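FOR IMMEDIATE RELEASE

Vosdale Publishes Results of Gripper Finger Comparison on Fine Jewelry Chains

Hondton, Mon 2 May - Vosdale, a maker of gripper fingers for light two-arm robots, today published the results of a comparison between two of its finger sets. The test was done at the company's application room in Hondton and used necklaces, rings and an ordinary jewelry box with a lift-out tray. The full report can be requested free of charge from the company.

The comparison was started in February after several customers in small-goods packing asked the same question: which finger should they choose when the part is thin, shiny and does not keep its shape? Until now Vosdale could answer only from experience with cables and medical tubing. A necklace chain is more difficult than both of these. It slides on itself, it makes knots, and when the finger closes beside it by even a small distance there is nothing in the grip.

The two finger sets are sold under the names Won and Windau. Won is a long tapered finger with a textured pad on its inner face. Windau has the same outer shape, so it can pass between the same compartment walls, but its pad is smooth and a little softer. Both sets fit the same parallel gripper, and the change from one to the other needs no new calibration of the arm.

Each finger set made 64 attempts. In one attempt the arm had to take a necklace from the table or from a compartment, lift it free and put it down in a given section of the box. An attempt was counted as good only if the chain arrived complete, with no part hanging over the wall of the compartment. The limit for one attempt was 90 seconds. The operators worked from the head camera and the wrist cameras, and they were not allowed to touch the jewelry by hand between the start and the end of an attempt.

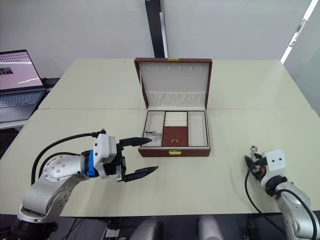
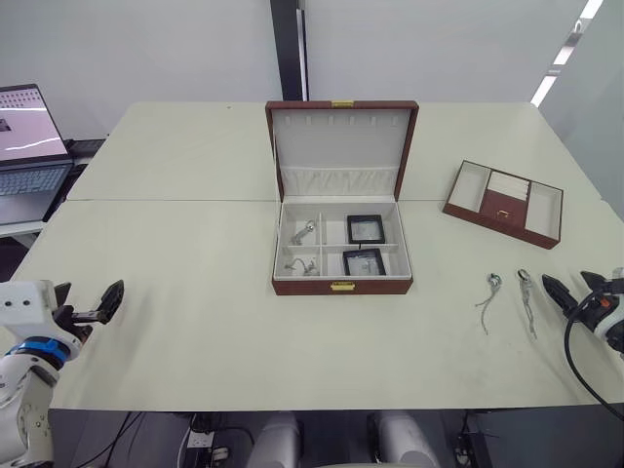

Head camera views of the jewelry box on the two joined tables, with an arm on each side.
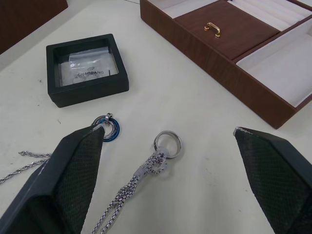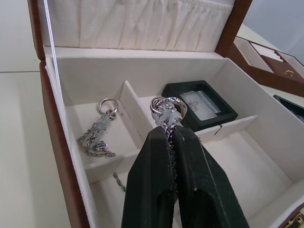
Wrist camera views: a silver chain threaded through a ring on the table, and a chain held between the fingers inside the box.

With the Won fingers, 40 more grams of pull were needed before the test chain began to slip, measured on a separate bench with a hand scale. This advantage was clear also in the work itself when the chain was lifted by its middle, where the weight hangs on both sides of the grip. The Windau fingers were better in the moment of release. The chain left the pad at once when the jaws opened, while on the textured pad a fine link sometimes stayed attached and pulled the chain a short way back over the compartment wall.

For pendants and rings the difference was small. In the opinion of the test team, the position of the wrist camera had more influence here than the pad. When the camera sat too low, the fingers covered the part in the last moment before contact and the operator had to close the jaws by estimate. The team moved the camera mount 2 times during the preparation, and the final position is given in the report with a drawing.

The report also describes some things which did not go well. Chains in loose loops were often taken together with a second loop, and this happened with both finger sets. Tangled chains were taken out of the count after the preparation phase, as neither finger could separate them in the time limit. Vosdale plans to look at this task again with a narrower tip.

From these results the company now recommends Won for lifting and carrying chains over longer distance, and Windau for stations where placing exactly is more important than holding force. Customers who need both can mount one set on each arm - the gripper software keeps separate force values for left and right.

Both finger sets are available now from stock in Hondton. Pads can be ordered separately and are changed with one screw. Users of older Vosdale grippers should check the mounting plate before ordering, because the hole pattern was changed with the present series. An adapter is available.

Customers can also send their own parts for a trial. The company asks for samples in the original packaging, with a short note that says where the part may be touched and where it may not. Results are normally returned with video from all cameras and the force values of each grip.

About Vosdale
Vosdale develops and produces gripper fingers, pads and camera mounts for light robot arms. The company works from Hondton and supplies laboratories, packing lines and system builders.

Press contact
Vosdale Press Office, Hondton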